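Budgeting for the second cell: what Clelleck learned from the first

Lâm Sầm has been buying equipment for Clelleck for seven years, and for most of that time it meant benches, trolleys and electric screwdrivers. The company refurbishes office computers and sells them back to businesses. Last year it bought its first robot cell, for handling parts in and out of desktop towers. She is now writing the budget for a second, and she agreed to talk about what she would do differently.

"The first quote I asked for was for an arm," she says. "That was my mistake, because the arm is the easy bit to price. You get a number back the same afternoon. Everything that goes round it took me until October."

By everything, she means the bench, the grippers, the fixture plates, the cameras, the cabling, and the hours of the person who sets it all up. In her first budget these shared a single line called "accessories". In the new one they have a page each.

Grippers came up several times. Clelleck had quotes from two suppliers, Drestix and Berchtold, and she says the prices for a standard gripper were close enough that it made no difference. The gap opened up when she asked about fingers.

"A drive is a big solid thing. A memory module is thin and you can't squeeze it anywhere you like. So you need different fingers, or you need plastic parts made to suit. One firm wanted to charge for every revision. The other gave us the drawings and told us to print our own."

She took the drawings. A printer went on the budget instead, along with 40 hours of a technician's time, and she says the hours were the part she had to argue for.

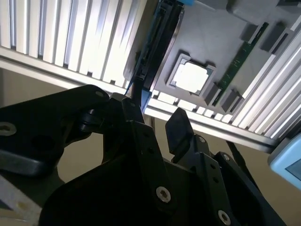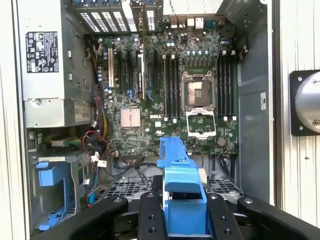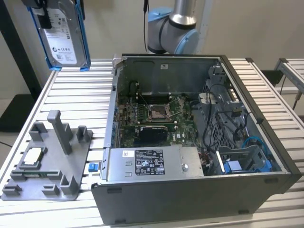

Her second point was about test pieces. She had assumed the cell could be set up using machines from the warehouse, and had put nothing aside for them. Her advice now is to buy a stock of scrap towers of the same model before the arm is delivered, and to write them off from day one.

"I've put in 20 for the new cell. People ask why so many when we've got a building full of them. But those are stock. If you bend the pins in a socket on a machine we were going to sell, that comes out of somebody's figures and there's a row about it."

She has also budgeted for mock-ups. A mock board costs less to damage than a real one, she says, and it can be fixed at whatever angle the engineer wants to try. Her only complaint is that they take up space, and space is charged to her department.

I asked whether the second cell would be the same as the first. She said the arm would be, mainly for the spares. Two arms of one type can share a stock of cables and joint covers, and the technicians won't need a second training course. The bench will be bigger. Extrusion is sold by length and she would sooner pay for the extra now than have it rebuilt later, which is what happened last time.

"We ordered the bench to fit one tower. Then they wanted the tower and a plate next to it for the parts, and we had to send out for more rail. Delivery on that was 400 pounds, for something I could have put on the first order."

Installation is planned for the Clorley site, where the floor has already been checked and the power is in. Lâm has asked both suppliers to quote again with delivery, fingers and two days of support shown as separate lines. Berchtold has replied. She is waiting on Drestix, and she won't send the budget upstairs until she has both.

"I'd like to have a figure for downtime as well," she says. "I haven't got a good one. The first cell was stopped quite a lot in the early weeks and we didn't write it down properly. We're writing it down now."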